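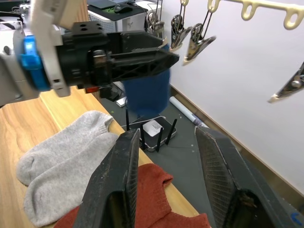 **Clothing Room: sorting and pairing of donated socks**

Residents and supporters of Emau House are reminded that the Clothing Room reopened on January 20, 2019, following the winter stocktake. The room is now managed by Morenike Ekwueme, to whom all enquiries about donated clothing should be addressed. Ebere Ezeani remains responsible for collections from the Kisari and Panlow drop-off points.

Socks continue to be the item most often requested at the counter, and they are also the item most often received in an unusable state. Of the bags delivered in November, 19 contained single socks only. The House is grateful for every gift, but single socks cannot be issued, and the time spent in searching for partners has delayed the handing out of coats and bedding. The following arrangements therefore apply until further notice.

**Before donating**

Socks should be washed and fully dry. They should be given in pairs, laid one on top of the other and folded once at the ankle. Donors are asked not to roll the cuffs over into a ball, as this stretches the ribbing and the pair must then be opened again for checking. Pins, staples and adhesive tape should not be used. A loose paper band is acceptable for new socks.

Light and dark colours may be placed in the same bag. Wool and other knitted socks intended for outdoor workers should be bagged separately and marked "heavy". Children's sizes should be marked with the shoe size where this is known.

**At the sorting table**

Each bag is emptied on to the table and the contents are spread out flat. Pairs are matched first by length, then by colour, then by the knit of the cuff. Grey ankle socks require particular care: several very similar shades are in circulation, and a mismatch is seldom noticed under the evening lighting. Sorters should compare the heels as well as the cuffs before setting a pair aside. The same applies to navy and black, which should be compared at the window.

Socks with holes at the heel or toe are placed in the textile recycling sack. Slight bobbling or fading is not a reason for rejection. A sock without a partner is held in the Singles drawer for 13 days, after which it also goes to recycling.

Finished pairs are packed in bundles of 10, by size, and entered in the stock book before they are taken to the shelves. Bundles should not be left on the table at the close of a session. The table should be wiped down with a dry cloth only. Spray polish has left marks on light-coloured items in the past.

**Storage**

The Ingvarsson shelving unit, purchased last year, has been assigned to socks and underwear. The upper two shelves hold adult sizes and the lower shelf holds children's. The labels have been renewed and should not be moved without reference to Ms Ekwueme.

**Present needs**

The House has set a reserve of 100 pairs of adult socks for the remainder of the cold season. Thick socks in larger sizes are especially needed. Summer-weight and sports socks are well stocked and, where possible, should be kept back until the spring appeal.

Donations may be left at the Kisari and Panlow points during their usual hours, or brought to the side entrance of the House. Bags should not be left outside when the entrance is closed.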